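4.2 Keeping the folding cell in working order

I'll be honest that this is the part of the paper I most wanted to write, as it's the stuff I went looking for in other people's papers and mostly didn't find. The learning side is covered in Section 3. What follows is how we set up the two-armed cell at Dreltville, what wore out or drifted, and what we did about it (some of it rather low-tech, I'm afraid).

Both arms work over one table, each with a two-fingered gripper and a sensor module up near the wrist. The head camera looks down between them. Over the months we ran 998 folding attempts on this one cell, nearly all on T-shirts, and I kept the maintenance log myself until July, when Beat Plattner took it over and made it a good deal tidier.

The table covering took us far longer to settle than it should have. We started with the bare top, which was pale, and the shirt-finding step kept losing the hems of anything light. A matt cloth fixed that but gripped the cotton, so the shirt would bunch up when a sleeve was dragged across. We ended up with a glossy black sheet draped over the edges. Fabric slides on it nicely! The price is that it wrinkles, and a wrinkle under the ceiling lights can look very like the edge of a garment. We now smooth it by hand at the start of each session and put a fresh one on every 70 attempts, and false edges have more or less stopped being a topic at lunch.

Fingertips were the next thing. Ours are black pads that go shiny with use, and once they're shiny they pick up the top layer of a shirt perfectly well but let go halfway through the lift. The annoying bit is that this looks exactly like a planning error in the recordings. I spent the best part of two weeks blaming Stimell, our grasp planner, before swapping the pads on a hunch. Of the 117 dropped grasps in the log, I'd now put most down to worn pads. We wipe them at every break, and we change left and right together, even when only one looks bad, so that the two hands don't end up behaving differently on the same fold.

Then there's the wrist. The sensor module sits on a small bracket, and the bracket creeps. It's a tiny movement, but at the fingertip it's enough to close the gripper above the cloth and not on it. Our check is simple: bring both grippers, open, to just above the tabletop at two taped marks, and compare where the software thinks they are with where they really are. It takes a few minutes. If one side is off we tighten the bracket first and only recalibrate if that doesn't help (it usually helps). Esatari, the little script that does the comparing, is described in the appendix along with the tolerances we used.

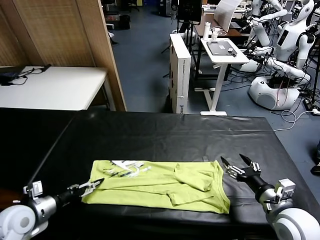
Figure 4. The two-armed cell with a T-shirt partially folded on the table, both grippers open.

I should say something about the order of work too, as we got it wrong for ages. We used to calibrate, then smooth the sheet, then lay out the shirt. The trouble is that smoothing means leaning across the table, and at least twice one of us nudged an arm while doing it. Now all the hands-on jobs come first, everybody steps back, and the gripper check is the very last thing before a run. After a stop in mid-fold we open both grippers, back them off, and start again with the shirt laid out flat. I tried for a while to carry on from half-folded states and it made the data a real muddle.

One repair is worth reporting. On 6/3/23 the left gripper began closing more slowly than the right, which showed up as lopsided sleeve folds well before any of us could see it by eye. I took the fingers off and found lint packed into the linkage, quite a wad of it. Ten minutes with tweezers and a soft brush put it right. We've since added the linkages to the weekly clean, and I'd suggest the same to anyone working with new cotton, which sheds far more than shirts that have been through the wash a few times.

Spare pads and brackets live in a drawer marked Chrysikopoulos, after the supplier, and we keep two full sets. The settings for the fold used in Section 5 were frozen after the lint repair, and the results reported there all come from runs made with the checks above in place.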